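Ticket: Purchase request, second pair of hand-held grippers and spare pads
Project: Drumstead
Opened by: Saturnino Figueroa
Assigned to: Patricio Ibarra (purchasing, Nemley)
Status: Waiting on budget owner
Opened: 06/09/2025

Saturnino Figueroa wrote:

Hello Patricio. I open this ticket because the order for the grippers stopped in the system and I do not understand the reason. In the purchasing page I put the pair of grippers, the set of fingertip pads and the charging station. When I press Submit, I receive the message "Line 2 has no valid category". Line 2 is the pads. I tried Lab Consumables and also Machine Parts and the message is the same. We need to record the kitchen tasks (bowls, cups, pouring) with both hands, and we share one pair between two groups. Please tell me which category is correct.

Patricio Ibarra wrote:

Hi Saturnino, thanks for the details. The categories changed in January. Pads are now under Wear Parts, and this category needs an expected lifetime in the notes field. If the field is blank, you get exactly this message. Can you fill it and try again? Please also attach the quote from Catano as a PDF. The one I see is a screenshot and finance will send it back.

Saturnino Figueroa wrote:

I have changed the category and the message disappeared, thank you. For the lifetime I wrote 200 hours of recording. This is the number we use in our own plan. I have attached the PDF.

Now there is a second problem. The total on the request page is $528 higher than the total in the quote. I checked each line two times and the prices are equal to the quote. I did not find where the difference comes from.

Patricio Ibarra wrote:

I found it. The $528 is the support plan. Your request was copied from last year's request and the support line came with it, but it is hidden if you do not open "Recurring costs". You have two options:

Remove the line, and the total will match the quote.
Keep the line, and ask Catano for a new quote which includes it.

Which one do you prefer? I cannot choose this for you, it is a different budget.

Saturnino Figueroa wrote:

I asked Graham Parsons, who plans the money for Drumstead. He prefers to remove it this year. Last year we opened only one case with the support and it was for a loose cable. I have removed the line. The total is correct now.

Graham asks also if the charging station can move to a separate request. He would like to pay it from the equipment budget of Campos, where Hugo Alcaraz has still some money to use.

Patricio Ibarra wrote:

It can move, but then Hugo must open that request himself. Please do not delete the line before his request has a number, or you will lose the price that Catano is holding for us. The held price is valid for 4 weeks from the quote.

Hugo Alcaraz wrote:

I opened the request for the charging station this morning and I linked it to this ticket. One question for Saturnino: does the station charge both grippers at the same time? On the data sheet I see one cable only in the drawing. If it is one at a time, I would like to buy two stations, and this changes my amount.

Saturnino Figueroa wrote:

Hugo, I wrote to the seller and they confirm that it charges both. The second cable is in the same box and it is not drawn. One station is enough.

I have deleted the line from my request. Submitted again with no errors.

Patricio Ibarra wrote:

Both requests are good from my side. Saturnino's is now with Valeriano Nieto for the final signature. I leave the ticket open until the order number arrives. I have also written to the page administrators that the hidden recurring line should be visible when a request is copied.

Saturnino Figueroa wrote:

Thank you for your patience. I add one attachment and I wait for Valeriano.
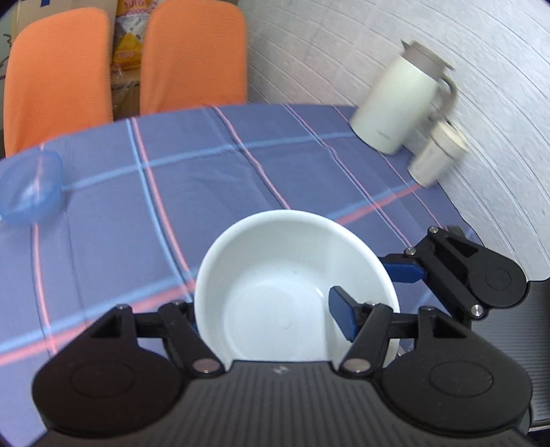

Who has to approve a request when its cost is divided between two budgets?

Each budget owner approves the request that is paid from their own budget, so a divided purchase needs two linked requests and one signature on each.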